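Puveck wants $17 a month to tell me what's in my own closet. I read the whole pitch so you don't have to.

1/ The claim is that the average household owns 3000 items of clothing and bedding. Where does that come from? The footnote goes to a blog post. The blog post goes back to Puveck.

2/ You log every piece, the app scores it, and anything under 11 gets flagged "release." My winter coat would be flagged from April on. So would every blanket I own.

3/ Nkechi Shehu tried the free version in November and gave up at socks. She still gets the emails. The last one congratulated her on a "lighter home."

4/ Then there's the resale partner, Quintana. Flagged stuff can go straight to them for store credit. So the app that tells you to get rid of your sweaters is paid by the shop that sells you the next one? I'd like to see that spelled out somewhere other than page six of the terms.

5/ I'm not against tidying. Fold the thing, put it on the blanket pile, close the door. Black on top of yellow, red and orange checks, and you can find it with the lights half off.

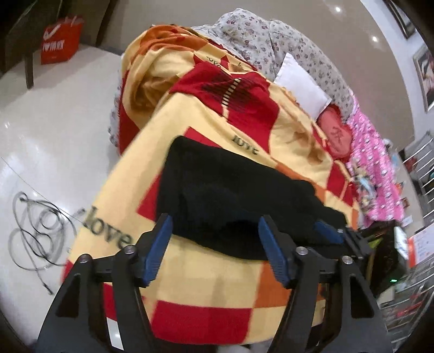
6/ Annunziata Marras asked if the paid tier is any better. It has color charts. It also has a cap of 2000 items, which is a funny number if the 3000 claim is true.

7/ Canceling takes a phone call, weekdays only. I'm keeping my $17. If anybody at Puveck wants to send me the real source for that first number, my replies are open.

Contact | © 2026 Cleltolgate | Back to top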